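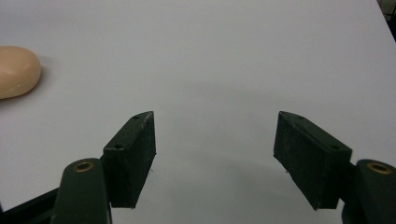
The case for bar soap

My building on Matar Street has a shared washroom on the ground floor, next to the laundry. Until February there was a bar of soap at the sink. Now there is a plastic pump bottle bolted to the wall, and a notice from the management company, Clodetti, saying the change was made "for the comfort of all residents." I have lived there for eight years and I never heard a resident say the bar made them uncomfortable.

I think the bar should come back, and I think most homes that gave it up should try it again.

Start with the money. A pump bottle of hand soap is mostly water. You pay for the water, you pay to have it trucked to the store, and you pay for the pump. The pump is the part that annoys me most. It has a spring in it and several kinds of plastic, it is hard to recycle, and it usually stops working while there is still soap in the bottom. My neighbor Mireille Srour keeps her old pumps in a drawer in case one fits the next bottle. None of them do.

A bar comes in paper or a small box. It works until it is gone. When it gets thin you press it onto the new one and keep going. My mother did this all her life, and I didn't understand as a child that it was a way of saving money. I thought it was just how soap was made.

The usual complaint is that bars are dirty. People picture the last person's hands and decide the germs must be waiting there. I understand the feeling, but washing is rubbing and rinsing, and a bar gets rubbed and rinsed every time it is used. If it bothers you, run it under the tap first. Families passed a bar around for generations, and the trouble in those homes came far more often from people who didn't wash at all. I would make an exception for a hospital. A washroom used by the same few households is another matter.

The second complaint is mush. This one is fair. A bar left sitting in water turns to paste, and a dish without holes is worse than no dish. The fix costs very little. Get a rack or a dish that drains, keep it away from the spray, and have two bars going so that one can dry while the other is in use. I have done this in my own bathroom since I moved in, and I buy soap less often than anyone I know.

Hussam Semaan, who lives above me and disagrees with me on most things, says liquid is easier for his kids. Maybe it is. He also says they use four or five pumps at a time and that half of it goes down the drain before their hands meet. A child can't easily do that with a bar. It slips, it lands in the sink, and they pick it up again.

There is also the matter of smell. Liquid soaps are sold on scent, and every one of them seems to be named after a season or a beach. A plain bar smells like soap for a minute and then it doesn't smell like anything. I cook a lot, and I don't want my onions to smell like a beach.

I wrote to Clodetti and asked what the bottles cost compared with the bars. Maysoun Awad from their office called me back, was polite, and said the contract covers all their buildings and runs for two years. So the pump stays for now. I've started carrying a bar downstairs in a tin on Saturday, when I do my laundry, and I take it home with me again after.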